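Letters Home, and Everything They Came In

Gallery, July 2020

Welcome to my very small corner of the mail-art world! I've been writing proper paper letters since March, mostly at night with the radio on, and a few people asked to see how I set things up and what I use. So I finally sat down and put a page together. It's short on glamour and long on envelopes. Click through at your own pace, and if you want to swap addresses, the form is at the bottom of the site (I do answer, just slowly).

A word on the paper first, as that's what I get the most mail about. I use two kinds. The everyday one is a plain white sheet from Ouellet, a bit thinner than printer paper, and it folds like a dream. The other is a thick cream stock I bought from Gaétan Després when he closed up his print shop, and I'm hoarding it for birthdays. I've tried fancier stuff and the ink just sat on top and smeared all over my wrist. Never again!

Envelopes are where I let myself go a little nuts. I buy them by color from Mellitz, who sell them in odd lots, so you never know quite what you're getting. Last order I asked for green and got a stack of something closer to swamp. (I used them all. Jade Fraser says hers looked like it had been mailed from the bottom of a pond, and she has kept it on her fridge ever since.)

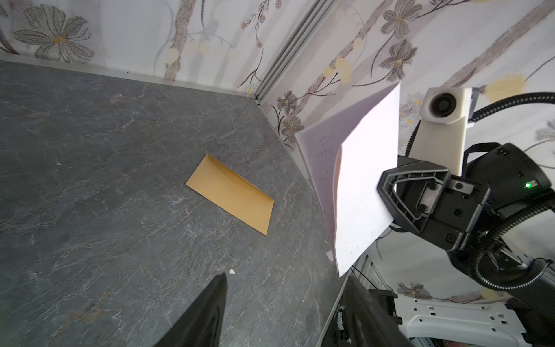
Does a colored envelope cost more to mail than a white one?
Color makes no difference to the postage at all. Weight and size are what you pay for, so pick any shade you like and just make sure the address is dark enough to read.

Mustard yellow on the dark gray stone pattern, flap and all. This is my favorite color of the bunch and I'm rationing what's left. The flowery wallpaper has those soft yellow blossoms in it too, and I swear I didn't plan that.

Folding, since I get asked: I go in thirds, bottom edge up first, then the top down over it, and I leave a tiny lip so whoever opens it has something to grab. Katsuhiko Kaneko folds his into a little knot with a tucked tail and it's gorgeous, and I have ruined 3 letters trying to copy him. Thirds it is. If you're using the thick cream stuff, run the back of a spoon along the crease or it'll spring open and fight you the whole way in.

Pens! I know, I know. Everyone has opinions. Mine is a Sirnik fine point in black for the letter and a fat brown marker for the address. Syafiqah Hidayat writes all of hers in pencil, which I thought would rub away to nothing, but I've got letters from her that went across an ocean and every word is still there.

The list: I keep a plain notebook of who I've written to and when, with a line on what I told them. It saves me from telling Vernon Bouchard about my tomatoes twice in a row (he was very polite about it). I leave a wide margin and put a check mark there when a reply comes in.

Storage is a Zestholm box with dividers, one slot per person, oldest letters at the back. It's getting full. I may need a second box by winter, or I may need to start writing to people who write shorter letters.

Next batch of photos will be the stamps, once I've sorted them. I bought a mixed bag of 3000 and have been through maybe a tenth of it, so please be patient with me!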